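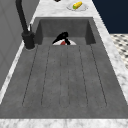 Kitchen set: dark gray sink and drainboard in a white marble countertop. Computer render.

Progress Report to the Notovard Fund for Independent Games
Project: Gutska, first expansion (working title "Bailly")
Submitted by: Corey Gilchrist, Producer
Tuesday, August 11, 2026

1. Status

The expansion remains on schedule for content lock. Of the 71 tasks listed in the grant agreement, 30 are closed and have passed internal review. A further 10 are in review. The remainder are assigned and scheduled, with the exception of the items described in Section 5.

The second payment was received in full and has been applied to wages and contract audio work, as set out in the budget attached to the agreement. No change to the total budget is requested.

2. The Bailly district

Bailly is the new playable district and the main part of the expansion. The street layout was approved in February and has not changed since. Residents now follow daily routines that respond to the weather and to the opening hours of shops, and the ferry stop connects the district to the existing map without a loading screen.

Testing of the ferry connection showed that residents carried over from older saved games could arrive without a home address. These residents stood at the pier until the player moved them by hand. A repair was added to the save converter, and the converter has since been run against the full library of saved games kept by the quality team. One class of save, in which the player has deleted the original town hall, still fails to convert. It is logged as a blocking defect.

3. Jobs and events

The job system has been extended with 6 new careers. Four are complete, including all dialogue and promotion steps. The ferry pilot and market inspector careers are playable but use temporary text. Final text will be delivered to the translators as one package, as they requested.

The seasonal market event was rebuilt during the period. In the earlier version, stall prices were fixed at the start of the event, and players in the outside test group learned to buy the entire stock on the first morning and sell it back the same evening. Prices now adjust through the day. The test group reported that the event felt slower, and the pacing will be looked at again once the final music is in place.

4. Building and interiors

Mirko Villa, Lead Environment Artist, continues to direct the interior catalog. The kitchen and bathroom sets have been moved to the new material system, under which stone, metal and fabric surfaces share one library of base textures. This has reduced the installed size of the catalog and allows players to recolor a whole room in one step.

Work on the bedroom and workshop sets has begun. Stair pieces were removed from the current milestone with the agreement of the Fund's program officer and will be delivered with the roof pieces.

5. Items behind schedule

Controller support for build mode is late. The original design relied on a radial menu that did not hold enough entries for the enlarged catalog. A tabbed menu has been drafted and is being tested on the two console development kits available to the studio.

The accessibility review by Tisevstead Interactive has been postponed at their request. A new start date has been offered and written confirmation is awaited. The review must be finished before console submission, and a long delay would affect the date of the final report.

6. Work planned for the next period

Correct the town hall conversion defect.
Deliver final text for the two remaining careers.
Complete the bedroom and workshop sets.
Decide on the build mode menu and close the related design tasks.
Hold a second session with the outside test group, covering the market event and the first hour of play in Bailly.

7. Request to the Fund

The studio asks the Fund to approve moving the unspent travel allowance to the localization line. The amount and supporting quotes are given in the attached budget sheet. A reply before the next payment date would allow the translators to be booked for the full text package.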